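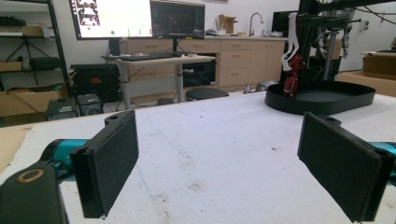
Can I put campaign yard signs in curbside recycling?
Most pickup services won't take them. The usual sign is corrugated plastic, and the recycling symbol on it proves very little.

Gistholm printed 4,000 signs for the school levy and promised a "full take-back." I'd like to see the receipts. Until then, pull the wire stakes for tomatoes and cut the panels into shelf liners with a utility knife, running the blade along the flutes.

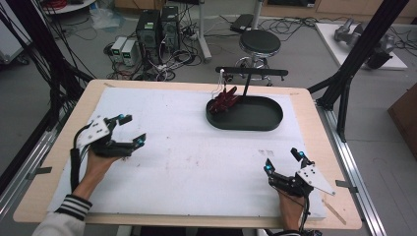

Mailers are harder. Glossy card makes poor compost whatever the Toma campaign's "green" stamp says, so it goes in with mixed paper. I saved 16 of them by October and used the stiff ones as paint shields along the baseboards. They worked fine for one coat.

Skip the trick of soaking bumper stickers in vinegar. A hair dryer and an old plastic card do more.

Comments
Leronero took our signs back but wanted the stakes off first.
Vinegar worked for me???
Shelf liners slide around. Tape them.

Related
Getting door-hanger glue off paint
Stopping robocalls: what's worth trying
Old voter guides as drawer paper

Contact | © Cleltodard Home Notes | Back to top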